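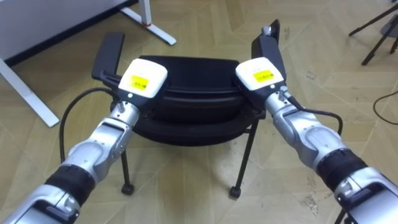 News > Research > Robotics

2021-05-12 | By Geetha Shenoy

A research group at Halász has published a method that lets a two-armed robot move office chairs and other furniture on casters without a model of how the wheels will behave.

Casters are hard to plan for. They swivel before they roll, so a chair pushed straight ahead often starts off sideways. The new method, called Berex, holds the chair by both armrests and treats the two arms and the chair as one linked body. Force readings from the wrists are used to correct the push as the chair turns.

The controller was trained on 2000 simulated moves and then tuned with 37 demonstrations by a human operator. In a test of 100 moves on a hard floor, the robot was asked to bring a chair to a marked spot beside a desk. It was given up to 10 seconds for each move.

"Most of our failures came from the grip slipping on the armrest, and the rolling part was fine," said Dezső Dudás, who led the work. "Carpet is still a problem."

The group compared Berex with a one-arm version of the same controller. The one-arm version tended to spin the chair and had to stop and grip again.

Code will be released in October. Lunberg, an office fittings company, paid for part of the study.

Get Okirley research news by email. Enter your address to subscribe. You can unsubscribe at any time.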